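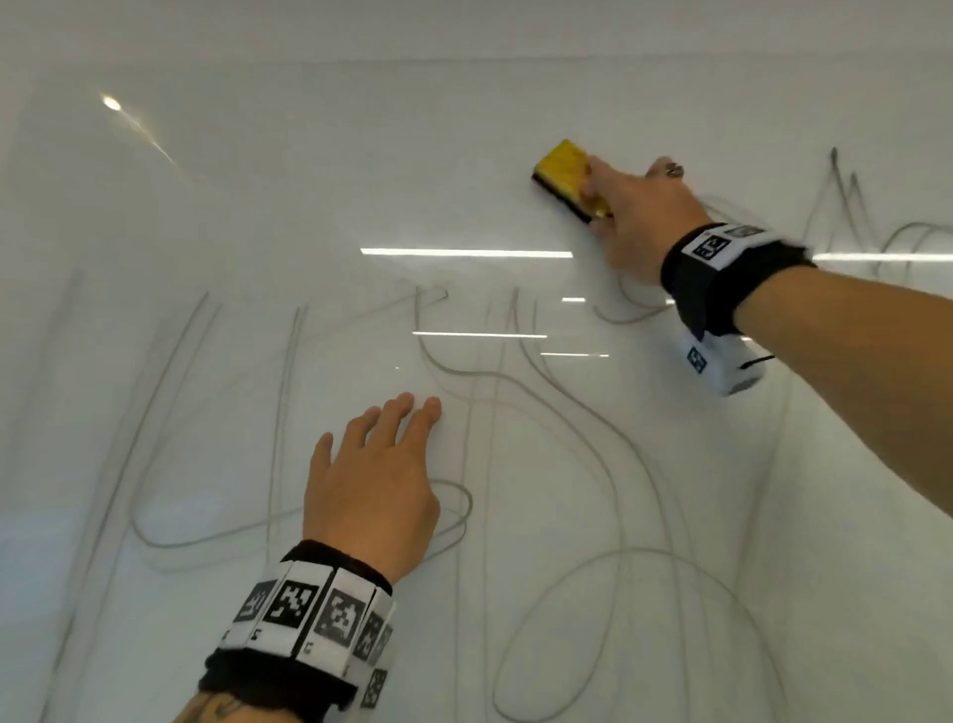 I started learning Turkish at forty-six, which my sister calls my midlife motorcycle. No ex-husband in Istanbul, no big trip on the calendar, just a neighbor downstairs whose phone calls came up through the heating vent every evening and sounded so good that I wanted in. So I signed up for a beginner course at the Dinell, our community arts building, on Sunday mornings at 11, when I'm normally horizontal. I've come to think that a language goes into a grown-up's head the way marker goes onto a whiteboard. You rub and rub with the eraser and there are still those faint gray strokes under everything, and mine were high school French. For the first month, every time I reached for a Turkish word, a French one came out. I said "merci" to my teacher and he told me, very kindly, that I'd gotten lucky, because Turks say that too.

My teacher is Ertuğrul Canpolat, and before I could say one useful sentence I had to learn to say him. The soft g in the middle of his name has a little hat on it and makes hardly any noise at all. It leans on the vowel before it and makes it longer. We spent most of the first class on it, all of us going "errtoo-rool" at each other across the tables like a roomful of doves. I practiced in the car. I practiced at the dentist, in my head, with my mouth full of cotton.

Now, if you've only ever studied Spanish or French, let me tell you what's coming, because I wish I'd been warned. Turkish builds its words like a train. You start with one little engine and then you hook cars on the back. Ev is house. Evler is houses. Evlerimiz is our houses. Evlerimizde is in our houses, and you've used up one word. The first time I understood a long one without taking it apart on paper I was eating cereal, and I yelled loud enough that the dog left the room.

And the vowels have to match! The ending changes its vowel to get along with the vowel before it, so "houses" is evler but "horses" is atlar. Ertuğrul says not to memorize the rule, to wait until the wrong one sounds ugly. I didn't believe him. Somewhere in December I wrote "evlar" on a worksheet and it looked like a bad haircut, and I fixed it without thinking, and I sat there feeling like a genius for the rest of the hour. (Then he called on me and I forgot the word for bread.)

I should say something about why I quit the first time, since I did quit, a couple of years before all this. I tried it on my own with my phone. I had one of those apps with a streak and points and a cheerful little noise, and I was terrific at it. I had 3577 points. I was beating a stranger called Xie, or at least that was the name on the list, and I stayed up past midnight more than once to keep it that way. Then my downstairs neighbor held the door for me one evening and said something perfectly ordinary in Turkish, as a treat, since I'd told her I was studying. I stood there with my groceries. I knew how to say the turtle drinks milk. I did not know how to say thanks, how was your day. I deleted the app in the elevator.

What was missing was other people, I think, or other people being bad at it right beside me. There is nothing like a room of adults who can't count to ten. There's a retired bus driver in our class with a beautiful accent and no grammar whatsoever, and a college kid with all the grammar who whispers. I fall somewhere in the middle, loud and wrong. At the break we drink tea out of paper cups and try to talk only in Turkish, so the conversation goes like this: The tea is hot. Yes, the tea is hot. Is your tea hot? My tea is very hot. I look forward to it all week.

My homework system, if you want it, is not much of a system. I bought a fat spiral notebook at Devitz, the stationery place by the post office, and I write five new words in it each morning with my coffee. Five sounds like nothing. I tried for twenty and kept it up until Wednesday. I don't write the English next to them if I can help it. I draw the thing, badly. My drawing for "jealous" is a cat looking at another cat's dinner. On the days I miss, I don't make it up, I just do the next five, because the minute I owe myself ten words I stop opening the notebook.

I've got nearly 200 pages filled at this point and I can't say I know everything in there. I'd guess a word has to leave me a few times before it stays. I have learned the word for spoon on at least four separate occasions. It's kaşık. I'm writing it here in case I need it.

The other thing I do is talk to myself, and this I recommend to anyone with a kitchen and no shame. I narrate. I am opening the refrigerator. There is no cheese. Where is the cheese? My husband has eaten the cheese. Turkish has a special past tense for things you didn't see happen and only heard about or figured out from the evidence, and let me tell you it was made for this marriage. He has apparently eaten the cheese. You don't need the word "apparently," you stick -miş on the verb and everybody knows you weren't in the room but you have your suspicions. I love this tense more than I've ever loved a piece of grammar. All gossip should have to come with it.

My big outing came at Rirnine, a bakery across town where the women at the counter speak Turkish to each other and English to everyone else. I'd been rehearsing for days. I wanted two simit, those sesame rings, and a piece of the spinach pastry, and I wanted to say it as though I'd been saying it all my life. I got in line. I let a man go ahead of me so I could run through it again. I let a woman with a stroller go ahead of me too. Then I was up, and I said my sentence, the whole train with all its cars, and the woman looked at me and asked me something back, fast.

Nothing in the notebook covers the part where they answer. I said "evet," which is yes, and smiled, and ended up with a dozen simit and no spinach pastry. We ate simit for days. We ate it with peanut butter. I went back the next week and confessed, in Turkish, more or less, and she laughed so hard she had to call her cousin out from the back, and then the two of them slowed way down for me and asked the question again. It had been whether I wanted the big bag.

I do think it's harder at my age. My ears are slower and I'm tired by evening and I've got other stuff in my head, insurance passwords and so on. But I was a nervous kid in French class and I never once opened my mouth unless I was sure, and I was never sure. I'm not nervous now. I've been wrong in front of a whole bakery. The college kid told me he practices in his room with the door shut and a towel along the bottom of it, and I wanted to hug him and also drag him to Rirnine by the sleeve.

My neighbor still calls her mother every evening. I used to hear it as music, and I miss that a bit, because now pieces of it come up through the vent as plain words. Tomorrow. Onions. Too expensive. I told her I could understand some of it, since it seemed only fair, and she said good, then I could settle something, was it her mother being unreasonable about the curtains or was it her? I've asked for a week to look up curtains.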